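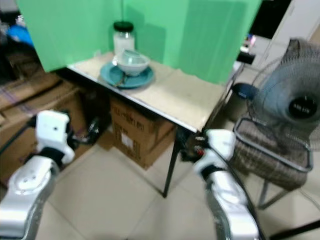

How to stack one person's dishes without a crash

Stacking a plate, a bowl and a cup sounds like something you learned at four. So did I, and I have since paid for a fair amount of crockery. The usual trouble is that we stack in the order things come to hand, which on most evenings means cup first, then regret.

What follows works for a single place setting, left out on a side table or carried to the sink. Anything bigger wants a tray.

What you need

One plate with a bit of a rim
One bowl that sits flat inside that rim
One cup or small bowl, narrower than the bowl
A spoon, or whatever you were eating with
A clear patch of table, 40 cm across if you can get it

Step 1: Move the jar back

Every table has a jar. Mine holds sugar and drifts forward during meals as if it has something to tell me. Screw the lid on and push it to the back, behind the dishes, where an elbow can't find it. Check the lid properly. A lid that is merely resting on a jar is a practical joke you are playing on yourself.

Step 2: Plate down first

Set the plate well in from the front edge of the table. If you have a cloth on, smooth it under the plate before anything else goes on top, as a ruck the thickness of a pencil will tip the lot. Scrape the plate clean while you're there. Peas are ball bearings.

Step 3: Bowl on plate, cup in bowl

Centre the bowl and let go of it. If it rocks, turn it a quarter and try again. Then lower the cup into the bowl, base first, and keep your fingers on the outside of the rim. Cups dropped in from a jaunty height make a noise that brings people in from other rooms.

A teal plate with a white bowl and a pale blue-grey cup or small bowl inside it makes a decent little tower. Keep it back from the edge, though, and keep it level. Once a plate starts to lean, everything on it wants to come too.
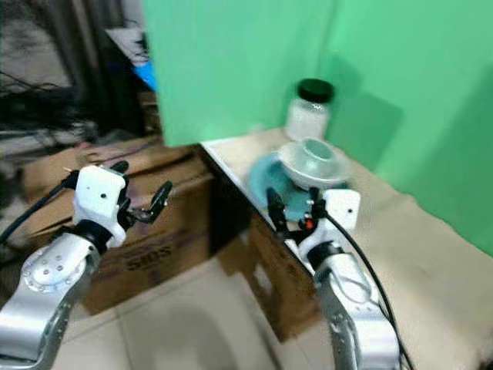 Step 4: Deal with the cutlery

My friend Siu-fong Ho lays her spoon along the front of the plate and swears by it. I tuck mine under the bowl with the handle poking out, which gives you something to grab and something to catch your sleeve on. Try both. Avoid standing the spoon up in the cup unless you enjoy levers.

Step 5: Leave mugs out of it

A mug with a handle doesn't nest. It perches. Stand it upright on its own beside the stack, handle turned away from you and from passing sleeves, and make a second trip. An orange bowl on an orange plate with a grey mug standing apart looks perfectly civilised, and the walk to the kitchen is unlikely to finish you off.
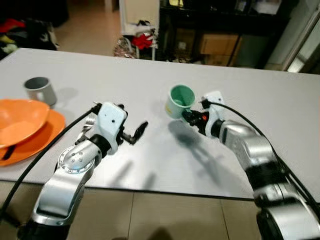 Reading time: 2 minutes

If a cup has been sitting in the bowl, lift it out before you carry anything. Tilt it over the sink, never over the table, and find out there whether it still had tea in it.

Carry the plate with both hands underneath and your thumbs on the rim. At the other end, unstack in reverse: cup, bowl, spoon, plate. Wash in that order too, and the greasy one goes in last.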